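Kernstead Forums > Manipulation > Good practice

Table rules for hand-held gripper sessions, what do you all use?

klevesque
Monday, April 22, 2019
Hi all, Kirsten Lévesque again. We finally wrote our table rules down and I'm really happy with them! Short version:

Fingers fully open before you come in over the table.
One person calls the start. Second operator keeps their hand at the side until called.
Drinks get caps on.
Re-scatter the objects every 60 takes.
Note the object set in the log, every time.

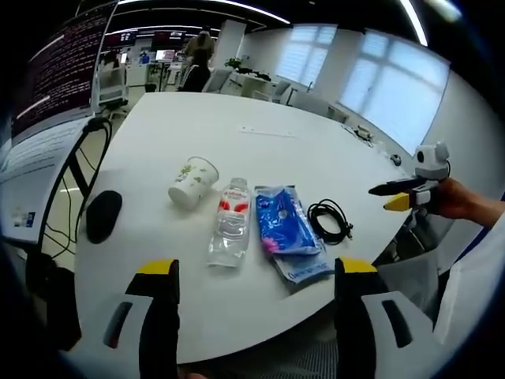 Zetetside Handling Group - table procedures

Bottle, paper cup, the blue package and the coiled cable are the set we have in the log for this one. The cable is my favorite, it never lies the same way twice. We have 2,473 takes logged since January and the log makes it so easy to find things again.

moltar_fan
Love this, stealing the start call. But I'd add a rule about the table itself. You've got a mouse and a monitor up there with the objects. At our place anything that isn't in the set comes off, period.

klevesque
I go back and forth! Real desks have mice on them. If it's noted in the log I'm fine with it.

gripwell
With Kirsten on this one. We cleared everything for our first 510 takes and the policy fell apart at the first cluttered desk. Clutter is good - just write it down.

moltar_fan
Writing it down is the part people skip, though. We threw out some 200 takes over that. A bare table can't be logged wrong.

Lemieux
Could you split it? Clear table for the first half of a session, cluttered for the second. Also I'd re-scatter way more often than every 60. People drift into the same reach without noticing.

klevesque
Ooh, I like the split. What number do you use for the scatter?

Lemieux
Every 20 for small stuff. Cables every single take.

gripwell
Every take for cables is a lot, but yeah, probably right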